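From: Tarmo Kivi
To: urnport-list
Subject: Re: [urnport] Hand-sewn bindings coming apart at the first signature

On Tuesday a list member at Flesari wrote:

> We have 16 account books from the Mfaume bequest and the first and
> last sections are loose in nearly all of them. The middle is fine.
> Linen thread, sewn on tapes, spines lined with some kind of mull.
> Do I resew the whole book or can I get away with catching the end
> sections back down? Also, does anyone still wax their thread? The
> Florum handout says no and my old teacher said always.

I have done a fair number of these, so a few notes in no special order.

If the middle sections are tight and the tapes are sound, leave them alone. Resewing a whole account book takes me most of two days and you lose the original sewing for good. End sections work loose from people opening the cover too far, and they can be put right by themselves.

Lift the pastedown only as far as you need to see the tape. I use a damp blotter for ten minutes or so and a thin spatula. If the lining under it is brown and crumbly, stop and write to the list again, as that is a different job.

For the thread, match the old weight. A thicker one will cut the fold sooner or later, and it adds swell at the shoulder that you will notice when the book is shut. Go through the old holes. If a hole has torn, guard the fold with Japanese paper first, let it dry under a board overnight, and pierce again from the inside.

On wax, I am with your teacher, up to a point. One light pull across the cake and then run the thread between your fingers. Too much and paste won't hold to it. I have not seen the Florum handout so I can't say what they had in mind.

The kettle stitch is where most people go wrong. Pull along the spine and never straight out from it, or you will tear the paper. 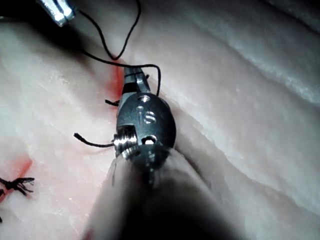

Curved needles are worth having for this. I bought 3 of the small size years ago and still use the same ones. Hold the needle in a holder if your hands are big like mine – you get much better control near the tape, and the cover can stay on while you work.

Two things to check before you start. Look at whether the page numbers run on across the loose sections, since these books were often put back in the wrong order. And see what is written on the pastedowns. One of mine had a list of seed prices that went on under the fold.

If you can send me the height of the books and the number of tapes, I will look out the notes I made for our own set at Urnport. They have a sewing diagram that may save you some time.

Tarmo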